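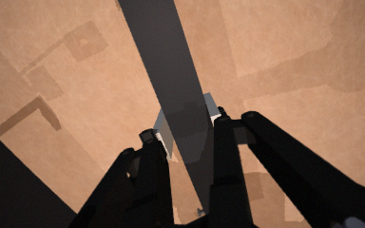

What does Bullness teach?

Upholstery and furniture repair, mostly to adults, mostly in the evening. Chairs first, then bigger things.

About Bullness

We're a small school. Two classrooms, one long hallway full of other people's chairs, a sink. Started by Edeltraud Engelhardt, who did upholstery in a furniture shop on Kosier Street for most of her working life and got asked the same thing by customers over and over — could you just show me how. So she did. First class was held in the back of that shop, after closing, on borrowed stools. Edeltraud is retired now but still comes in for the spring-tying weekend, and still teaches it standing up.

We moved to the Matar building a few years later. Second floor, Room 202 is the main workroom, the smaller one across the hall is for cutting and sewing. Elevator works. Use the side entrance after six, the front gets locked.

Who comes here

People with a dining chair they can't bring themselves to throw out. People who bought a couch at an estate sale and then looked underneath. A few who want to do it for a living, and some have — 600 students through the door so far, and we still get mail from the early ones asking where to buy webbing.

No experience needed for Level 1. If you can hold a hammer and don't mind pulling staples you're fine. There is a lot of pulling staples.

How classes run

Level 1 is a drop-in seat. You strip it, you re-web it or replace the board, new foam, new cover. Take it home.

Level 2 is a sprung chair. Longer course. You'll tie springs, you'll redo it, you'll get it. Bring the chair to the first class, not the second, we need to see the frame before we order anything. Wobbly joints have to be glued before anyone touches fabric and glue needs a night to set.

Open bench is for people who finished Level 1 and just need a table, a compressor and somebody to ask. Pay at the door. Big pieces by arrangement, please call, we have had three sofas in the hallway at once and that was no good for anyone.

Fabric: buy your own or pick from the remnant shelf. Please wait on buying untill we've measured. Stripes and large patterns take more yardage than you think.

Our teachers

Nayeli Varela runs Level 1 and most of the schedule. Came through our own Level 1 as a student, then worked in a boat shop doing cushions and canvas. Fast with a staple gun. Ask her about zippers.

Yurii Hrynyshyn teaches Level 2. Trained as a cabinetmaker, so frames and joints are his thing, also veneer patches and chair legs that somebody's dog got to. Yurii also fixes the sewing machines.

Valquíria Xavier, cutting and sewing. Piping, buttons, box cushions, pattern matching. Her Saturday-style crash course on piping has a waiting list, sign up early.

Jawad Rizvi is the office. Enrollment, refunds, keys, the phone. If you emailed and heard nothing, call, it probably went to the wrong folder.

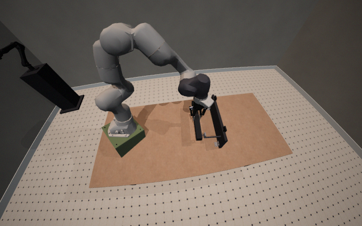

Gray arm on its white base, gripper pointed down toward the mat.

What we care about

Fixing what's worth fixing. We'll tell you if a chair isn't. Some frames are stapled particle board and won't hold a tack, and we'd rather say so at the first class than take your money for eight weeks.

Hand methods where they make sense, foam and staples where they don't. We teach both. Horsehair gets washed and reused when it's good.

Small groups. When a class is full it's full.

Practical stuff

Closed-toe shoes. Long hair tied back. Safety glasses are here, so are hammers, regulators, webbing stretchers and shears. Don't use the good shears on paper, Valquíria will know.

Parking in the lot behind Drurkik Hardware is free after five, they've been kind about it for years and they cut us a deal on tacks. Please don't block their loading door.

Tuition can be split in two payments, ask Jawad. Cancel a week ahead for a full refund, after that you get credit toward an other class.

Fall classes start in September. Enrollment closes Aug 28, 2026 or when the seats are gone. Level 2 tends to go first.

Want to look around before signing up? Come by during open bench, knock loud, the compressor is noisy.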